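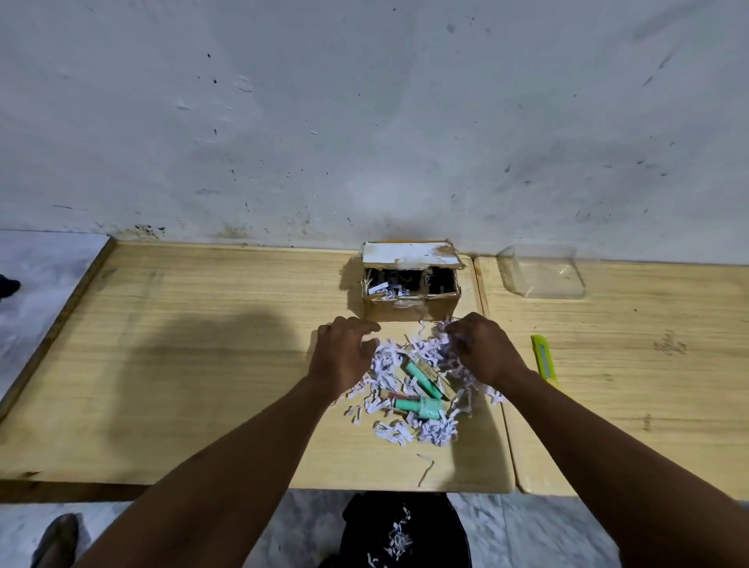
PEOPLE AND WORK

Unpacking with Urszula Chmielewska

Urszula Chmielewska opens parcels for a living, or for half of one. Four mornings a week she works at Herkus, a small shop that takes in returned and overstock cosmetics, checks them and sells them on. The tubes and the gold-edged package in the shredded paper are typical of what crosses her table.

"People think it's about the makeup," she says. "Most of my morning is paper."

She means the crinkled kind, cut in zigzag strips. Gift box companies like it, and it fills a carton well. It also spreads. Chmielewska used to pick the items out one at a time and leave the filling in the box, and she lost things that way. A lip balm went out with the recycling in December and the customer was, she says, "polite but not happy."

Now she tips the filling out onto the table and goes through it with her hands. Anything small gets found before the box is folded.

"You feel for it. A lipstick is heavier than you expect when you're squeezing paper. A sample card is the hard one. It's flat and it feels like more paper."

The shop handles around 2,000 items in a busy month. Each one is checked for a seal, a date and a batch code, then entered in a program called Munell, which she describes as slow. Tubes are wiped and stood up in trays. Outer packages with crushed corners go on a discount shelf, even when the product inside has never been opened.

I asked what she keeps within reach. A utility knife, she said, and something clear to sort into.

"I don't like a bin I can't see through. I had gray ones from Kokkinos, good strong bins, and I was always lifting them up to look inside."

The knife has its own rule. The blade goes back in before she touches the filling, and she cuts only the tape. She learned that after slicing the side of a hand cream from a Flinelura set, the one item in the box that was worth more than the postage.

The paper gets used again. Clean strips go into a sack under the table and then into outgoing orders, and a full sack fills 40 small boxes if she is careful. Torn cartons are flattened. She would like to see senders use less of everything.

"One tube doesn't need that much. Wrap it once and pick a smaller box."

At home she shops in person and carries things back in a cloth bag. She still finds the strips in her coat pockets, and once in a boot.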